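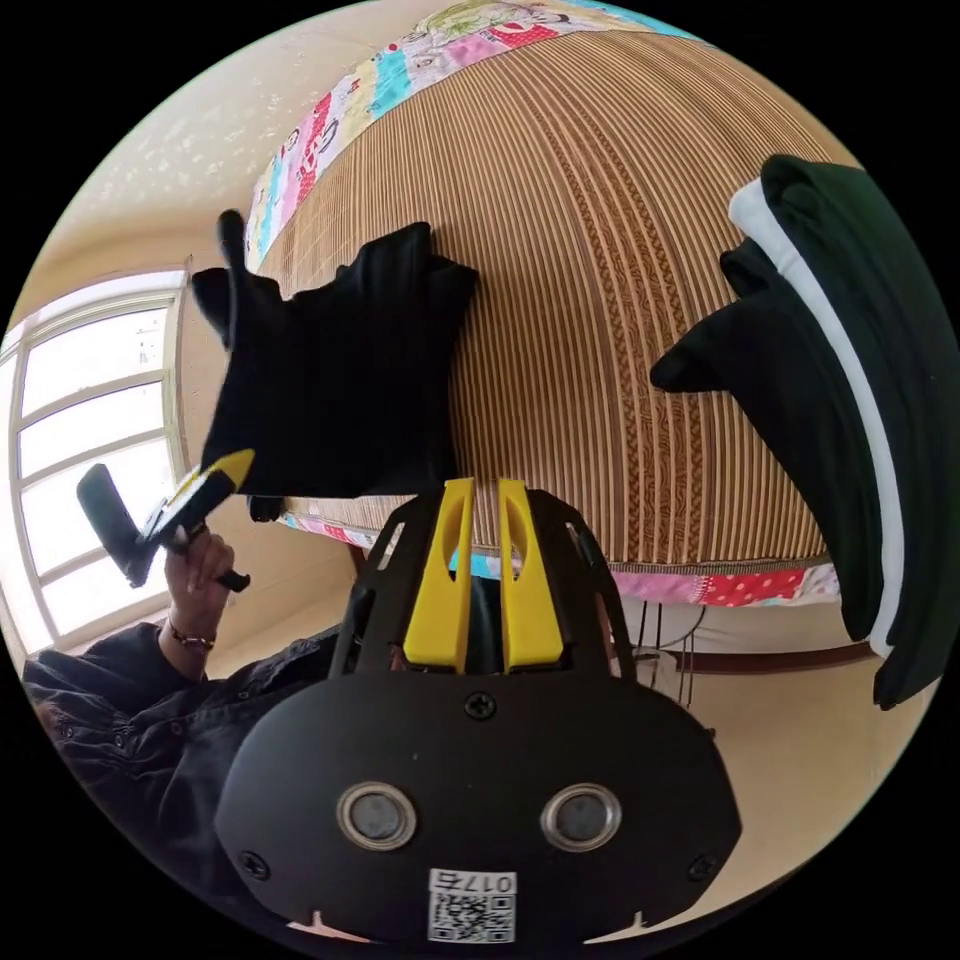
L. Oberhaus
Research Associate, Municipal Law and Courts Project

4. What the Stetummont repeal changed

Supporters of the repeal have made a large claim for it. In their telling, the city council struck the criminal penalty from the nuisance property ordinance in January, landlords stopped evicting tenants over police calls, and the matter was settled. We went into the court records expecting to find at least part of that story. What we found is thinner.

Under the old ordinance, an owner whose property drew three qualifying calls in 60 days could be charged with a misdemeanor and fined up to $1,000. The new text makes the same conduct a civil infraction. The ceiling on the fine did not move. Neither did the list of qualifying calls, which still includes noise, loitering and "disturbance," a word the code does not define. A landlord reading both versions side by side would see that jail is off the table, and would also see that the cheapest way to avoid a fine is still to get rid of the tenant.

The city's summary of the change says 287 warning letters were sent in the last full year of the old rule. It doesn't say how many led to a charge. We asked for that number twice and received the summary again. Our own search of the docket turned up six charges, all against owners in the Corenano neighborhood, and all of them dismissed or pleaded down. If the criminal penalty was almost never used, taking it away can't have done much by itself. The letters were doing the work, and the letters continue.

There is also the question of what counts as a call. The police log is kept in a system supplied by Garrido, and it records calls by address. It does not record who placed the call or whether the caller lived there. A tenant who calls for help during a break-in and a neighbor who calls to complain about a party end up in the same column. Staff told us that officers "use judgment" when they send the list to the code office. That may be true. We saw no written standard, and the lists we were given had no notes on them -- just addresses and totals.

Figure 4. Hand-held grippers with yellow fingers, in a small bedroom.

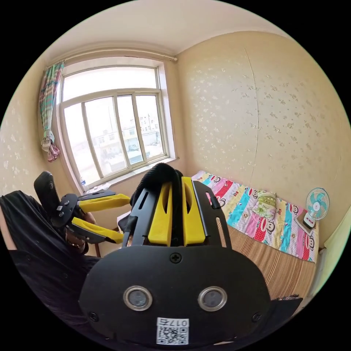

4.1 Comparison with Sirnitville

Sirnitville is often held up as the better model. Its ordinance exempts calls about domestic violence and medical emergencies, and it gives owners a hearing before any fine. On paper these are real protections, and we don't want to wave them away.

The trouble is in how a person gets to use them. The exemption has to be claimed by the owner, in writing, within the period stated in the letter. The tenant gets no copy. An owner who would like a tenant gone has little reason to file the claim, and one who lives out of state may not open the letter at all. The hearing has the same weakness: it belongs to the owner. We could find no case in the Sirnitville files where a tenant appeared, and the form has no space for one.

We are also wary of the drop in eviction filings that both cities point to. Filings fell across the county in the same months, including in towns with no nuisance ordinance of any kind. Many tenants leave after a phone call or a note on the door, and those moves never reach a courthouse. A measure that misses them will flatter any reform it is applied to. Until the cities track where letters go and who is living at the address afterward, the most we can say is that the law on the books is somewhat milder than it was. 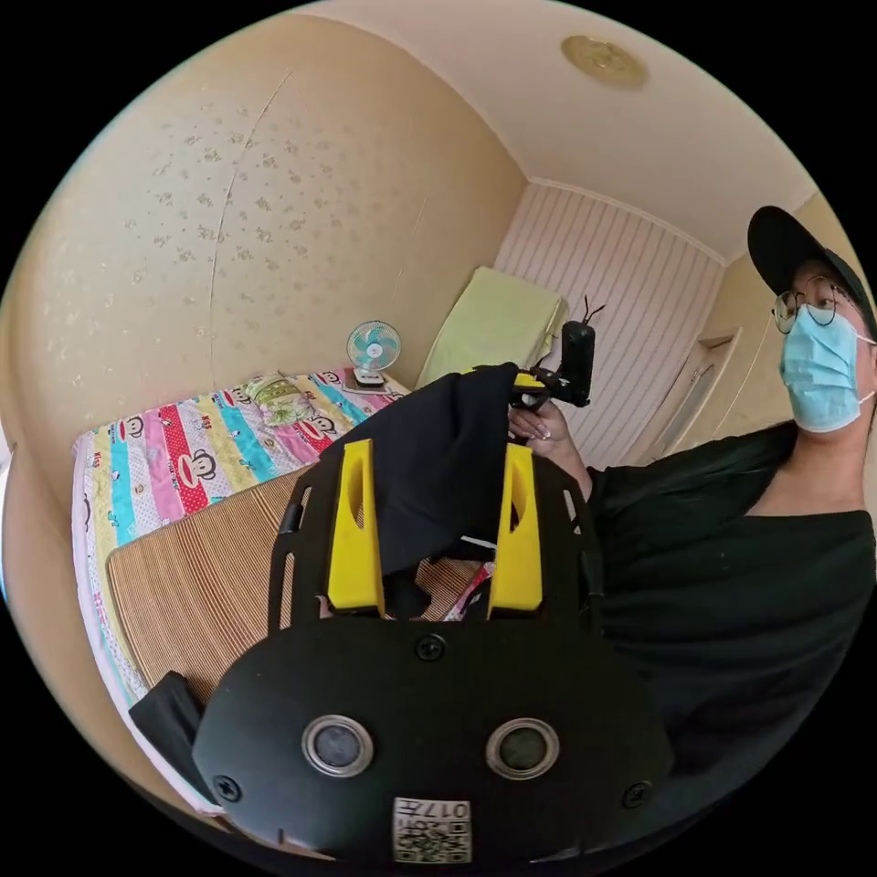
Last revised: Jul 21, 2019

4.2 Limits of the record

Our reading rests on what the two clerks' offices chose to release. Stetummont blacked out unit numbers, so we could not tell one tenant's calls from another's in the larger buildings. Sirnitville released full addresses but only for letters that had been closed. Open cases may look different, though we doubt they look better.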